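**Stake-and-strand weaving** is a method of basket construction in which flexible strands are passed horizontally in front of and behind a set of upright stakes. It is used for storage baskets, trays, hampers and light furniture. The stakes carry the vertical load, and the strands hold them at a fixed spacing.

## Construction

Work begins at the base, where the stakes are either inserted into a rigid board or bent up from a woven bottom. In the Birkett pattern, 23 stakes are set around a rectangular base. An odd number lets a single strand alternate on each round without a correction at the corner. Patterns with an even number of stakes need two strands, worked in turn.

Walls are packed down after every four rows. Loose packing leaves larger gaps and lowers stiffness - a fault most common in long, straight walls.

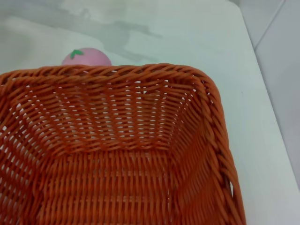
Rectangular basket in burnt orange, with a braided rim.

## Borders

The border locks the top row in place. A plain border tucks each stake behind the next one. A braided border takes more material and gives a thicker edge that resists wear from handling. On Callthorpe hampers the border is worked over a hoop, and the stake ends are trimmed on the inside.

## Materials

Natural strands include willow, rattan cane and split palm. Willow is soaked before use; rattan needs a shorter soak. Extruded plastic strand requires no soaking and is sold in coils, typically of 355 feet. It does not shrink as it ages, but long exposure to sunlight can make it brittle.

## See also

- Buton coil work
- Nirnum twining
- Wicker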